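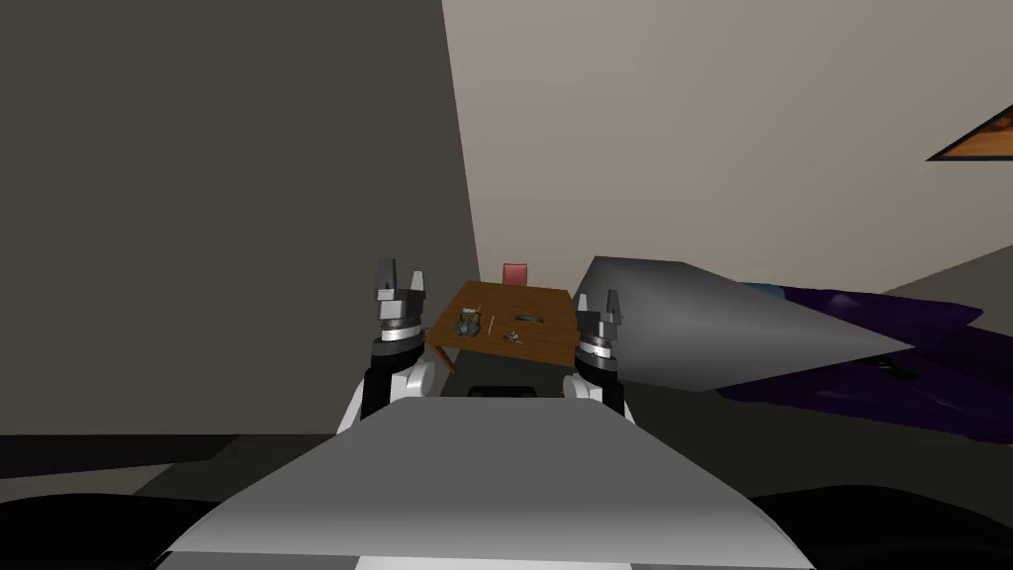 Search this site Enter keywords

Kanero workshop releases plans for a home-built two-armed robot

Reading time: 3 minutes

DRONDHOLM, 31 Aug 2021 – Members of the Kanero shared workshop have released the full plans for Llorente, a two-armed robot meant to be put together in a garage, a spare room or a shared shop. The plans, the parts list and the simulated rooms used to practice with the robot are free to download and change.

Llorente has two arms on a gray body, each ending in a two-fingered gripper. The first job the group has set for it is clearing a small table. In the simulator, the robot faces a wooden table in the corner of a room, with a few small items on top and a small reddish-pink chair on the far side. The arms start with both grippers pointing up, one on each side of the table as seen from over the robot's body.

"We wanted a start position that was easy to check," said Shabnam Paracha, who leads the project. "If the fingers point at the ceiling when you load the room, your joint settings are right. If they point anywhere else, go back to page 2 and do the zero step again."

Work on Llorente began as an evening build with one arm. The second arm was added after the group found that a single gripper tended to push thin items across a surface when it tried to pick them up. With two arms, one can block the item while the other closes on it.

The release contains 157 files. They include drawings for the arm shells, wiring sheets for the wrist sections, the control software, and 30 simulated rooms. Each room can be edited with a plain text file. Builders can move the furniture, swap the items on the table or change the light.

"The rooms came out of a practical problem," said Gonzalo Calvo, who wrote most of the simulation code. "We have one bench at Kanero and everybody wants it. Now a person can test a reach at home on a laptop and book bench time when there is something to try on the real arms. The table room is the one I tell people to open first. Leave the items where they are until you have both arms moving."

Calvo said small, flat items are still the hardest part. The software plans a path for each arm separately, then slows one arm if the two paths come too close together. This works well over the middle of a table and less well near the corners. A fix is being tested and will be part of the next update.

The wrist parts were drawn by Trinidad Montes and can be made on a basic lathe. Builders without one can order a set from Grukstead, a machine shop in Drondholm that has agreed to cut the parts in small batches. A set for both arms costs 83 dollars before shipping. The motors are sold separately by several suppliers, and the parts list gives the sizes.

Kanero will hold an open build evening in October for people who have started an arm and want help with it. Bring the arm, its power supply and a laptop with the simulator already installed – the workshop's connection is slow. Places can be reserved at the front desk or by writing to Rosalía Cantero, who is handling press questions as well.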